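Budget for the Table, Then for the Arms

By Noemi Serra
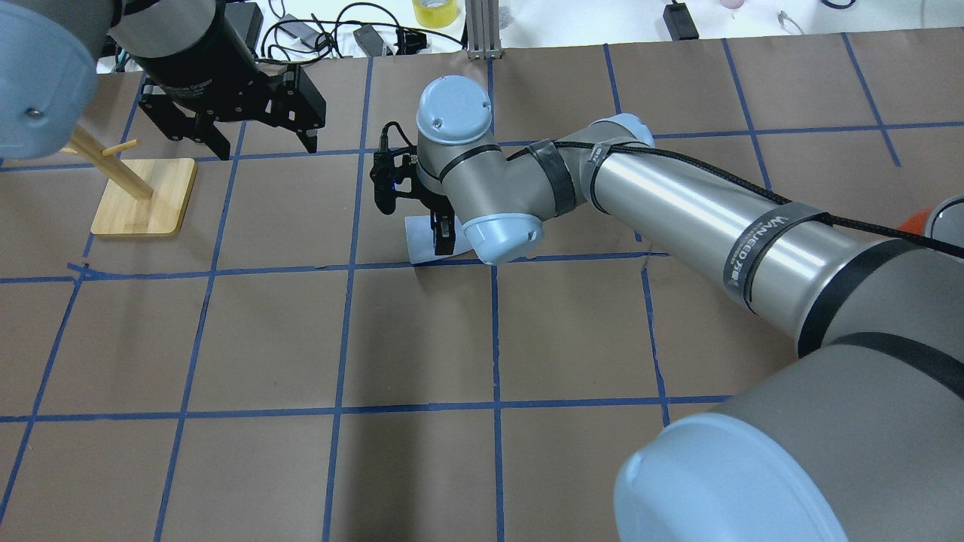

Two arms over a taped kraft paper surface, with a mug stand at the left.

Most purchase requests for a two-arm workcell arrive as a request for two arms. The arms have part numbers, a quotation and a lead time, and the form has a box for each. What surrounds them goes on a single line called "accessories," usually filled with a guess. I have reviewed capital requests for small automation projects at Rarnik for long enough to distrust that line. My argument is that it should be written first.

Look at what a working bench consumes. Kraft paper and painter's tape cost almost nothing and have to be replaced. The braided cable along the upper arm, and the strap and tape around it, come from somebody's hours. So does the tangle at the back of the table. A wrist camera needs a mount, a cable of the right length and a port at the other end. None of this is exotic, and very little of it appears on a vendor's quotation.

The usual objection is that such items are too small to plan. Taken one at a time, they are. On the last bench I audited, the accessories line was entered as $454. The actual spend through July was $2,994, and the arms had not changed in price by a cent. The difference was made up of cables, brackets, power supplies, replacement finger pads, and expedited shipping on all of them. The shipping was the part that annoyed me. An adapter ordered with the arms travels with the arms. The same adapter ordered after they arrive travels overnight, and the bench stands idle until it gets there.

Labor is the larger omission. The Odar project logged 179 hours between delivery of the hardware and the first day the cell ran its intended task. The request had allowed for one week. Santino Maldonado, who ran the bench, kept the log by category, and I recommend the practice to anyone who will have to defend a second request. Cable routing and camera mounting together took more time than programming. Moving things on the table and putting them back took more than either.

That last category deserves its own line. A surface marked into cells with tape lets an operator return an object to a known area without measuring. It is a cheap method and a good one, and I would approve it over a machined fixture plate for any task still being defined. But tape edges wander and paper creases. If the task needs repeatable placement to the millimeter, the tape grid is the wrong purchase at any price, and the request should say which case applies. I have seen requests that asked for a fixture plate and a change budget for the same table. One of the two will be wasted.

The task objects should be bought as well. Requests tend to assume they will be found around the building. A mug stand or a piece of cloth can be found anywhere, once. When it breaks or goes missing, the replacement has a different peg or a different weave, and results from before and after can't be compared. Buy 3 of each, from one lot, and store the spares where they will not be borrowed. The cost is trivial against a week of repeated work.

Soft items need more money than rigid ones. A gripper with two parallel fingers can be specified for a wooden peg from a drawing. For paper or cloth there is no useful drawing, and the finger material gets settled by trial. I allow four sets of pads for a rigid-object task and ten for a soft one. The ratio comes from our own records and I would not defend it elsewhere.

On the choice of arms I have less to say than readers may expect. We compared offers from Bortolotti and Drillorari last year. Payload and reach were adequate in both. The deciding item was the cable exit at the wrist — the Bortolotti unit allowed a camera line to be serviced without taking the gripper off, and the Drillorari unit did not. A comparison sheet built only from catalog values would have ranked them the other way. Ask the vendor for a unit on loan and have the person who will maintain it change a cable. Time it.

There is also the question of the second arm. Two arms over one surface do not cost twice one arm. They share a table, a frame and some of the power distribution, and that saves money. They also share a volume of air, and every motion has to be checked against the other machine. In our records the saving and the added checking come out close to even in the first year. A request that claims the saving should carry the checking hours on the same page.

My proposal for the form is modest. Put the surface, the cables, the mounts, the spares and the setup hours above the line for arms, each with its own figure and the name of whoever estimated it. Leave "accessories" off altogether. Requests will come in higher, and some will be refused that would have passed under the old layout. I would accept that trade, provided the refused ones can be resubmitted in the same budget year.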